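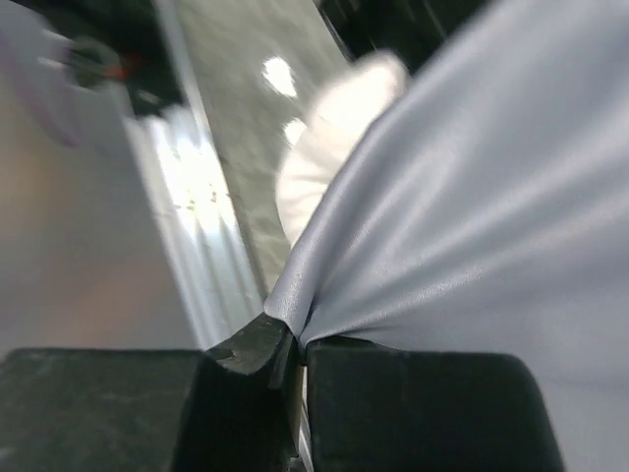 Husgate Community Programs – Relationships and Family Life Team

Progress report on the Date Night Project, for the Ekwueme Fund
Jan 8, 2024

Hi everyone, and happy new year! I promised you a proper update once the holidays were out of the way, so I've poured a big coffee and I'm going to try to get through all of it in one go.

First, the number you asked for. By the end of December, 1,939 people had signed up for the program, counting both halves of each couple when both of them joined. Our target for the whole grant was 1,000, set back in May when I was worried we'd be begging our cousins to fill the seats. Most of the sign-ups came through the newsletter and the two library branches in Kendberg. The paid ads did very little and I've stopped them (the money left in that line is still sitting there, and I'd love to talk about moving it).

Now the less cheerful part. Signing up is easy and showing up is hard, especially when you've got a toddler and a job with late shifts. Of everybody on the list, 968 came to at least one evening. I had hoped for more. When I called people who had dropped off, what I heard over and over was babysitters. They wanted to come, they'd told their partner they were coming, and then the sitter canceled at five o'clock and that was that.

So in the fall we tried having childcare in the same building. Tuvberg has two big rooms across the hall from ours, and they let us have both for the price of one. What a difference! Those evenings filled up within a few days of going on the website, and we had a waiting list for the first time. Parents could pop across the hall if they were nervous, though most of them stopped doing it after the first half hour. I'd like every evening to run this way in the spring, and the budget sheet I'm sending separately shows what that would cost.

A few words about the evenings themselves. The talk about money and marriage was the most popular, which surprised me, and the one about in-laws got the most laughs. The session on dividing up housework ran way too long. I had three exercises planned and we were still arguing about dishes at the end of the first one – pretty lively arguing, too, but in a good mood. I've cut it down to one exercise and a lot more time to talk. The communication workshop needs a rewrite. Several couples wrote on their comment cards that it felt like a work training, and after reading my own handouts again I have to agree with them.

We also mailed out almost 300 of the at-home kits, the little packs of question cards for couples who can't make it in person. I don't have good feedback on those yet. The reply postcard was probably too long, and the print on it was tiny. A shorter one goes out with the next batch.

Things I still owe you: the half-year survey results, the revised workshop outline and the signed room agreement for Kendberg, which is waiting on a new insurance form. The survey is the one that's running late. I wanted to give couples who joined in December a chance to answer, so I've kept it open for a few more weeks.

What I need from you is a yes or no on the childcare money before we print the spring flyer, and a quick word on whether the ad money can go toward it. Everything else can wait for our next call. Thanks for being so patient with my long emails – I'll have the budget sheet in your inbox by tomorrow.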